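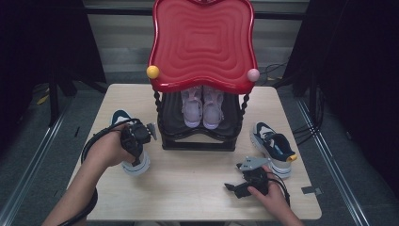 Aoife Cullinane looks after the pair of hand-held grippers at Griltus, and she starts each shift with the cables.

"They take the most abuse," she says. "Your arm moves all day and the cable moves with it. I check where it goes into the body, then I run my thumb down the whole length."

The fingers come next. She closes each gripper on a sneaker sole, a shape she likes as it is thick at one end and thin at the other. If one finger touches before the other, she resets it. The pair had logged 3173 grips when she last swapped the fingertips, and she writes the number on a card taped inside the tool drawer.

"The manual says 500 grips between cleanings. I do it at 400 - carpet fluff gets into everything."

Her worst repair was a trigger that stuck halfway. She took the housing apart twice before she found a bent return spring. The new one came from Hapeta on 11th April and took ten minutes to fit.

She keeps the old spring in the drawer. "I want to show them what to look for when I'm off," she says.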